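20 June 2025
Notebook, campus access study. Entry by Raquel Leitão.

Reviewed the second batch of interview notes on the dormitory closures at Tirkutach. The students' accounts agree on the order of events: notice posted in the evening, east gate locked overnight, petition circulated the next morning. They differ on the number of signatures. The student union claims 2000; the copy held by Sequeira carries far fewer, and several pages are missing. Both figures are to be recorded until the original is located.

Coding of the Coridholm material continues. Of the 36 statements received, 19 are coded and entered. 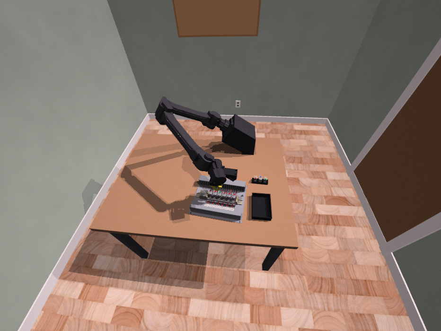 The category "restriction of movement" remains too broad. It currently holds both the curfew and the rule on outside visitors, which were issued by separate offices and met with different responses. Proposed split: 4a for curfew, 4b for visitors. Earlier entries will need to be recoded, including the December set.

The university's reply to our records request is outstanding. The stated limit is 90 days. A second letter is drafted and awaits signature.

Trendum transcripts: speaker names still appear in two files. Remove before any further circulation.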